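## Finger kit for the Limari bench gripper

I run two of these at home and they're the cheapest part of the whole cell, so please don't be shy about swapping them! The kit is a pair of white fingers, the screws and a strip of grip pads. It fits the Limari and the older Ukska arm (you'll need the spacer for that one – it's in the small bag).

A set lasts me up to 2,000 picks before the pads go shiny. Yours may go sooner if you grab a lot of hard plastic.

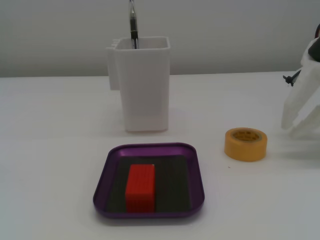

*Page last changed: August*

I keep a shallow tray within reach when I'm working on the gripper, with a dark pad in the bottom, plus a roll of yellow tape and a tall holder for the tools. Park the arm low, cut the power, then take the outer finger off first. Screws go in the tray. Snug is plenty on the way back in – I cracked a finger last spring by leaning on the driver.

Run the Pisow homing routine afterward, three times, and watch that both fingers close evenly. If one lags, back its screw off a hair and try again.

Kaede Higuchi wrote the spacer notes and they're much better than mine, so read those if you have the Ukska. Spare pads are sold separately, in packs of three.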